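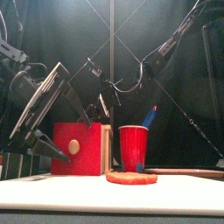 Notes page 2

SMALL BOXES, LARGE OPINIONS
Speaker notes, Sastley craft and storage evening, Sep 27, 2022

Wait for the coats. People at Sastley sit down slowly and then get up again for the cookies.

Good evening. I was asked for a talk on "organizing your work table." I have never organized a work table in my life. I have moved things from the left side to the right side, and I have bought boxes. Tonight is mostly boxes.

(Pause. If no laugh, carry on as if none was expected.)

Start with the red one. Felt-like on the outside, so it has a texture to it, and a round wooden knob on the front. Please look at where the knob is. A bit left of center. I gave this same talk in February at the Kimis hall and lost ten minutes to that knob. Half the room felt it should be moved. The other half felt that a knob in the exact middle looks like a nose. I am with the nose people but I don't want to reopen it.

Main point on knobs: big enough to hold on to with cold hands. Beige wood on red is a nice match, and you can find a single wooden knob in the odds bin of any hardware store, usually next to 200 that match each other and don't match yours.

Light wood strips along the right side of the box. I like a plain narrow strip against red. If you try this at home, sand the strips first. I say this with a bandage on.

Cup. Red plastic, white rim, one blue marker leaning in it. Every table has this cup. You can spend 88 dollars on the Trurkard desk caddy with the sliding trays, and I did, and within the week my pens were back in a cup. The caddy now holds my other caddy. A cup asks nothing of you. Drop the marker in, it leans, done.

The marker has a red tip on a blue body. Ask the room which color they would expect it to write. Do not let this go past one minute.

Blue tape near the bottom of the cup. Talk about tape as a labeling system. My own rule is one color for "keep here" and another for "deal with later," and everything in my house is the second color. If somebody asks about residue: lift it slowly, from a corner, and don't leave it on a sunny windowsill for a year.

The round orange-red thing in front of the cup. Could be a coaster, could be a sponge, and I would like every one of you to own something similar. Thick, flat, soft colors, no clear job. The Escobar method says that any object without a job must leave the table by evening. I tried the Escobar method for 2 days. By the second night I had put a perfectly good coaster in the garage and a ring on the table.

(Hold up own coaster. Bring own coaster!)

Long dowel, at the back. This is the part people write down, so slow down. Long things go along the back edge, lying flat. Don't stand them in a corner, they slide over at three in the morning and you will think it's a burglar. Lying at the back they also stop small stuff from going over the far side, beads especially.

White table top: yes, shows everything. Glue, pencil, coffee. I still prefer it to a dark one, where you find the glue with your sleeve.

Skip the section on drawers if the tea is ready.

Hands-on part. Each table gets felt, a knob and a bag of strips. Scissors are to be shared. Screw the knob on before the felt goes round the back, or you'll be working through a gap the width of a thumb. Anyone who has put the knob dead center may keep it that way and will be seated together.

Questions. The usual one is whether I cut the felt or buy it cut. I buy it cut. Then I cut it wrong.

Remind them about the parking lot gate and the leftover strips, by the door, free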